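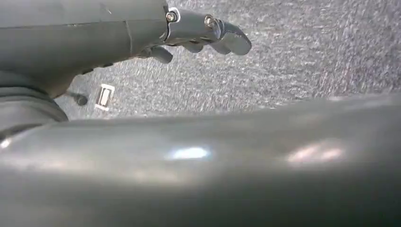 Gray speckled carpet, with a small white rectangular object lying on it.

# Plaven Floors

Reading time: 2 min

Plaven is a collection of 3,214 pictures of floors and the small things that lie on them. We made it for people who study tidying at home and in the office.

## Content

- `carpet/` - carpets of short and long pile
- `hard/` - tile, wood and stone
- `notes.csv` - one line for each picture, with floor type and room

The rooms are in two buildings, Rurkia and Brelon. Most pictures were taken in April.

## Known problems

Fine carpet can look streaked where there was motion. We kept these pictures and marked them `blur` in the notes. For small flat things we write only "flat object" if the kind is not clear. In 340 lines the room is still missing.

Please report wrong labels to Waltraud Voß.

Last updated: 2022-05-19

Contact - © Plaven - Back to top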